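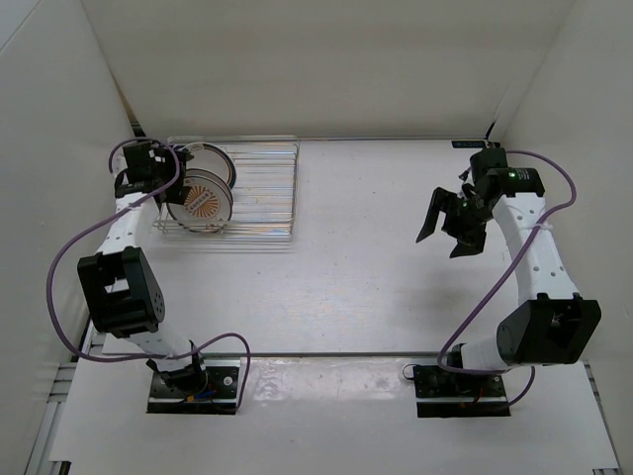
I have spent most of July thinking about plates, and I want to get some of this down before it all blurs together.

So, the question we started with at Flollingate was pretty small. If you have 200 demonstrations of a two-arm task, and you can't get any more, does it matter which ones you train on? The usual answer is to throw everything in. Ute Rieger (who had the idea, I just run the training jobs) thought the slow, fumbly demos were hurting us, and that we'd do better with fewer.

Her filter is really simple! For each demo you look at how long both arms sit nearly still at the same time. People pause when they're driving two arms at once, because they're deciding what to do next, and the policy learns the pause along with everything else. Then at test time it gets to that same spot over the dish rack and just... hangs there. If you've ever watched a policy hover over a plate for a full minute you know the feeling. We named the filter Chidiac, after the street the lab is on, and it stuck.

Chidiac kept 103 of the 200 demos. Same network, same training settings, and 5 seeds for each version so I couldn't fool myself with one lucky run. We did 500 test trials in total, split evenly between the full set and the filtered one. The filtered policies finished the task more often on every single seed, and the long freezes nearly went away. I was ready for a wash, so I was pretty giddy that afternoon.

Now the less fun part. Trimming the pauses out of the full set, and keeping all the demos, gets you a good chunk of the same gain. I only tried that on one seed, so don't quote me. But it does make me wonder how much of this is "better demos" and how much is plain old "less standing around." Ute thinks the pauses mark demos that are messy in other ways too. I'm about half convinced.

The other thing is handoffs. When one arm has to pass something to the other, a short wait is correct, and Chidiac can't tell a good wait from a bad one. On Ledadero, our handoff task, it threw out some lovely demos and the results got worse. I'm trying a version that looks at gripper state before it counts a pause, and the first jobs are running on Plornell (our poor overworked server) tonight.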